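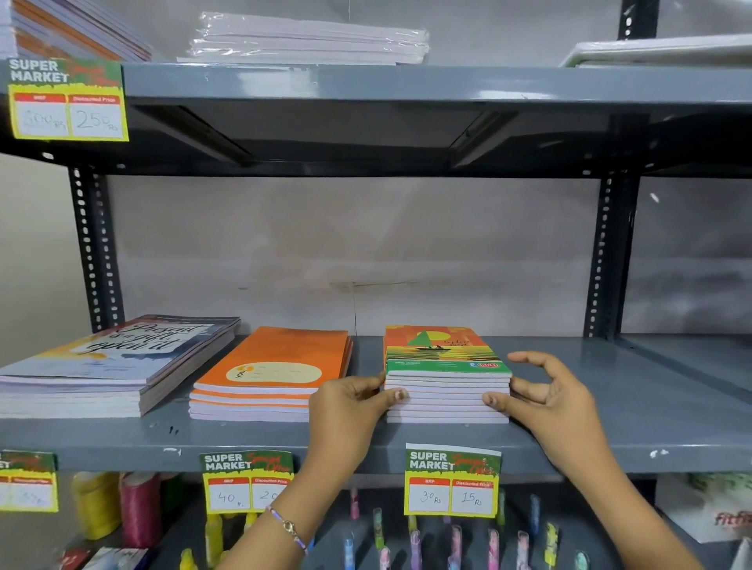
What Went Wrong in October, and What We Do Now

Prendeo uses cookies to remember your settings. Accept | Manage

We started Prendeo to teach robots the small, fussy jobs in a shop, the kind most of us learned from an aunt or a first boss: squaring up a pile of notebooks, say, so the covers line up and the price tag can still be read. People do the job by hand first, and our arm, Ilex, learns from them.

We'd love to tell you it has all gone smoothly, but you'd hear about October sooner or later (it's a small trade!), so we would like you to hear it from us. During a night run, Ilex lost its wrist force reading and kept on pressing. It pushed a whole stack off the back of a shelf, bent a bracket, and didn't stop until Vlasta Kollár hit the red button. She wasn't hurt, and we're still thankful for that. The log showed the fault had been flagged 23 times that week, and we had set the warning to silent.

Ludger Bauerfeind rewrote the stop rule himself. A lost reading now cuts power to the arm, every time, and a person has to walk over and reset it. We also went back to hand work for a good long while, and recorded 374 fresh rounds of plain, patient straightening before Ilex was allowed near paper again.
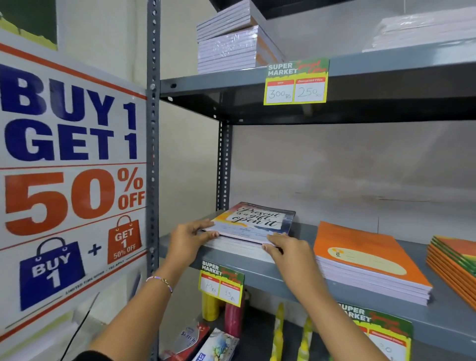 Straightening notebooks by hand on the stationery shelves.

If you run a shop and you're wondering whether we're the right people, come and ask us anything, the awkward questions too. Kazimír makes the coffee.

Comments

Elis Gronow: Thanks for putting this on the About page. Does the reset need a key?

Vlasta Kollár: It does, Elis, and the key stays with the shift lead.

S. Beneš: We had the same silent warning trouble at Handton. Going to check ours tonight.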